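4.2 Booking a magician: what clients ask for and what they get

Most of the literature on hired entertainment assumes that the client knows what they want. Our interviews suggest otherwise. Of the 270 enquiries passed to us by the Osham agency, nearly 100 named no kind of act at all, and a fair share of the rest named one that does not exist. "A quiet fire-eater" came up more than once. So did a magician "for all ages, but not childish, and no cards".

Prado (who coded the enquiries, and has asked that her patience be recorded) sorted them by the first worry each client raised. Price came first, as one would expect. The second was embarrassment. Clients feared that an uncle would be sawn in half against his will, or that the managing director would be asked to hold a dove. Very few asked whether the magician was any good, a question they seemed to think rude.

The performers saw things differently. Bogdan, a close-up act with long service on the wedding circuit, told us that he could tell within a minute of arriving whether he had been booked by the couple or by a parent. Couples wanted him at the tables during the meal. Parents wanted him on a stage, with an introduction, after the speeches, when half the guests had gone outside. He quoted the same fee for both and privately thought of the second as overtime.

Length was the other sore point. The standard spot is 30 minutes, and the Ukevo duo will stretch to 2 of them with a break between. Clients who asked for "the whole evening" were nearly always talked down, and in the follow-up calls none of them said they had missed the extra hours.
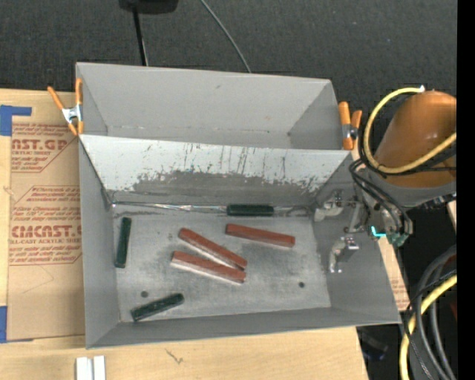
Figure 3. Metal bins on a wooden tabletop.

Children's parties followed their own rules. The Fastetti family, who work only with under-tens, ask for a clear floor, a closed door and no cake until the rabbit has been put away. Parents agreed to all of this by email and to rather little of it on the day. We return to the matter of the cake in Section 5, where it turns out to predict repeat bookings better than the fee does.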